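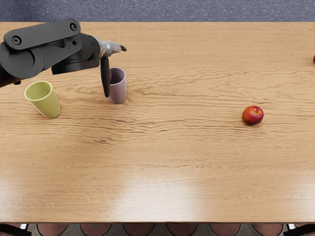 Computer rendering: a dark gray robot arm over a wooden table.

The Long Bus Season at Sanham

Sanham College played 31 men's basketball games last season and won 17 of them. That is a decent year for a school its size, and it got a short paragraph in the conference newsletter. What the paragraph left out is that Sanham did not play a true home game until January.

The reason was the floor. Urrego Gymnasium, where the team has played since the building opened, had water under the east end of the court. Over the summer the boards near the visitors' basket started to lift, and by the first week of practice a ball dropped on the left block would come up sideways. The college pulled the whole surface and put down a new one, and the work ran late.

So the team traveled. The schedule had eight games at Urrego before the winter break. Three were moved to the other team's gym, four went to a high school across the river, and one, against Ostard, was played at a neutral site two hours away that neither team had seen before.

"I have coached in worse," says Raimo Kokkonen, the head coach. "I have not coached in worse eight times in a row."

Kokkonen is in his eleventh year at Sanham. He runs a slow offense with a lot of cutting and likes the shot clock to be under 10 before anyone gets ideas. It is a style built for a home crowd, he says, because a good defensive stand gets people on their feet and a long possession after it makes the other team guard tired. On the road the same possession is quiet, and the players start to rush it.

They rushed it plenty in November. Sanham lost four of its first six and shot poorly in all four losses. Against Ostard they were down 14 at the half, got within two, and then turned it over on three straight trips. Senior guard Yhon Londoño had two of those turnovers. He has watched the tape more than once.

"The first one is a bad pass, fine," Londoño says. "The second one, I'm throwing it where the corner should be. The guy is there. I just thought the corner was farther out."

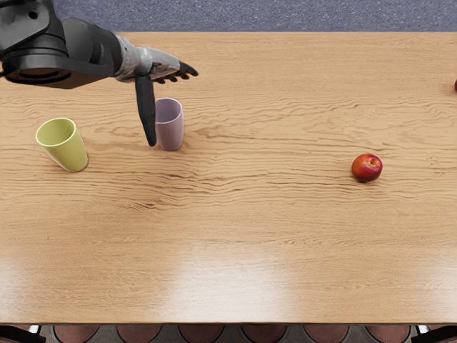 Players talk about this more than coaches do. A court is the same size everywhere at this level, but what sits behind it changes. Urrego holds 2,161 and the bleachers come down close on both sides. The high school gym had a stage at one end and a wide gap at the other, with a padded wall a long way back. Londoño says his depth was off for most of a month. Center Alcides Arboleda, who takes nearly all of his shots from inside six feet, says he never noticed.

Arboleda was the reason the early record wasn't worse. He is a junior who came to Sanham as a project, a 6-foot-8 forward with good hands and no left shoulder move. He averaged 15 points and nine rebounds before the break and fouled out only once. In the two early wins he played 40 minutes and 38.

"He's the same in any gym," Kokkonen says. "You could put him in a parking lot."

Practice was its own problem. With Urrego closed, the team shared a recreation center with intramural volleyball and had the floor from 6 to 7:30 in the morning. Assistant coach Elvira Escobar handled the schedule. She cut full-court work down to twice a week and used the rest of the time for half-court defense and shooting. Free throws went at the end, when legs were gone, with each player staying until he had made 80 percent of a set. On some mornings that meant a couple of freshmen jogging to an 8 o'clock class in wet hair.

It helped. Sanham had been a poor free throw team the year before and finished this season second in the conference from the line. Two of the January wins were decided there.

Escobar also changed how the team rode. In the past the players went straight home after road games, whatever the hour. She started booking a meal stop on the way back, always sitting down, no drive-throughs. The budget had to come from somewhere, so the team went without new warmups - the old ones have the previous logo on the sleeve, and a few are missing zippers.

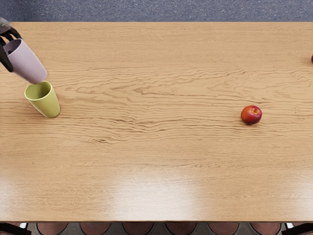 The new floor was finished in the first week of January. It is maple, over a raised subfloor with air space under it, and the athletic department had the old Trotex scoreboard rewired while the building was empty. Cempaka Latuheru, who has kept the official book at Sanham for 22 seasons, went in the evening before the first game to check that the possession arrow worked. It did. The horn was louder than she remembered.

Latuheru had gone to every relocated game as well, keeping score from folding chairs and once from a spot on the stage. She says the hardest part was substitutions. "I couldn't see the numbers when they checked in behind me. I learned everyone's shoes."

The first game back was a conference game, and the student section was full half an hour before the tip. Sanham won by 19. Londoño hit five threes, three of them from the same corner he had lost in November. Arboleda got into foul trouble early and sat most of the first half, the only time all year it didn't matter.

They won seven of their nine at Urrego from there. The rematch with Ostard came in the last week of the regular season and went to overtime, with Sanham winning by three after a long possession that ended in an Arboleda putback with four seconds left. Ostard returned the favor in the conference semifinal.

Kokkonen does not think the early travel made his team tougher, and he gets a little short when people suggest it. He would rather have had the home games. He figures it cost them two wins, maybe three, and a better seed.

Londoño graduated in the spring and is looking at teams overseas. Arboleda will be back. So will the high school, as it happens. Kokkonen liked the people there and has scheduled a preseason scrimmage on their floor in the fall, stage and all.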